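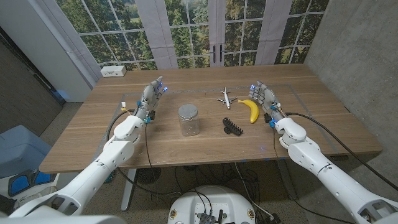
Department of Product and Domestic Design, Storage Studies

Unit handout: Small objects and where they are kept
Unit leader: Malsha Jayawardena
Studio tutor: Mieke Postma

Purpose of the session

The session introduces the sorting of mixed household items. Students will learn to judge an object by its outline, its weight and the way it is picked up, before deciding where it should be stored. Large furniture is covered later in the unit, in the Nanayakkara room, and need not be prepared for now.

Terms used in this handout

Container: any object whose main task is to hold other objects.
Resident item: an object that stays in one place and returns there after use.
Passing item: an object that will be eaten, used up or taken away.
Footprint: the area of surface that an object covers when set down.

Notes on the table set

The set on the wooden table has four items: a clear plastic jar with a screw lid, a white toy airplane, a yellow banana and a black claw hair clip. The jar is empty and is the only container among them. Students should treat it as a container even when nothing has been put in it, and should record the lid with the jar as a single item.

The banana is a passing item. It should not be placed in a closed container with resident items, and it should be kept clear of heavier goods. Its curve gives it a larger footprint than its bulk would suggest, a point often missed in first-year drawings.

The airplane and the hair clip are both resident items, but they make different demands. The wings of the airplane set its width, and the model is best stored flat on an open shelf or in a shallow tray. The clip has teeth which may catch on cloth or thread, so it should be kept apart from textiles. Several students last year proposed hanging the clip on the rim of a tray. This is accepted, provided that the drawing shows how it is removed with one hand.

Clear and opaque containers

A clear container allows its contents to be checked without opening the lid. It also leaves the contents on show, and some households find this untidy. Ainhoa Herrero's lecture on the Plander shelving study deals with the matter at greater length, and her slides are held in the unit folder. For the written task, students may argue for either type, but must refer to at least 2 items of their own choosing.

Written task

Choose a small group of objects from one surface at home. Draw the surface in plan, as found. Draw it again after sorting. Attach a note of up to 200 words which states which items are resident, which are passing, and what has been used as a container. Labels should be written by hand in capitals. The task carries 60 marks, and the remaining marks for the unit are given for the workbook.

Drawings are to be submitted through the Fleto page by noon. Work on loose sheets must carry the student's name on the back of each sheet.

Reading

Uyên Khương, Trays, Tins and Shelves, opening chapter.
Mayu Furukawa, The Kitchen Table as a Working Surface, Triltar Papers.

Questions about the reading should be sent to the studio tutor.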